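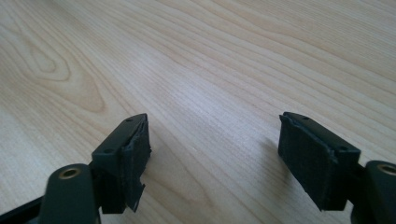 FOR IMMEDIATE RELEASE

Jullow Drops "Lifetime Finish" Claim From Its Wood Tabletops

Furniture maker says it could not back up the phrase, and will print care limits on every tag

Saturday, February 22, 2025 -- Jullow is taking the words "lifetime finish" off its pale wood tabletops and out of its catalog. The company reviewed its own advertising in January and could not find anyone in the building willing to say what the phrase meant.

"Whose lifetime? The table's? The can of lacquer's?" said Caroline Mugo, head of product at Jullow. "We had been printing it for years. I asked for the test behind it and got a folder with a brochure in it."

Jullow then went through its customer service letters about tabletops, 1,292 of them. The most common complaint was rings left by cups and glasses. Next came dull patches where people had scrubbed the same spot with a kitchen spray. Very few letters mentioned scratches, the one thing the old advertising talked about.

The company also looked at 46 care products sold for light wood, including sprays, waxes and wipes. It is not recommending any of them. Mugo said most left the surface looking about the same as a damp cotton cloth did, and a few left it sticky.

"I am not going to tell people to buy a bottle of something so their table can look like a table," she said.

Starting with the Aretti and Delić dining tables, each top will carry a plain tag. It says to wipe spills soon, use a damp cloth and then a dry one, and keep hot pans off the wood. It also says the color may change in sunlight, a fact Jullow previously mentioned only in its returns policy.

The tag has a short note on grain as well. Some boards show long straight lines and others have wide oval rings, and both can turn up in the same tabletop. Jullow has sold tables with "selected grain" at a higher price. That option ends with the current stock. Mugo said the selecting was done by whoever was at the bench that day.

The Flesow desk keeps its present tag until a new one is ready. Jullow has not set a date and would prefer not to guess at one.

Prices are not changing. The written guarantee on tabletops stays at 2 years and covers splitting, warping and loose joints. It does not cover rings -- it never did, although a buyer reading the old catalog could be forgiven for thinking so.

Customers who bought a table under the old wording may write to Jullow customer service for a copy of the new care tag and the full guarantee.

###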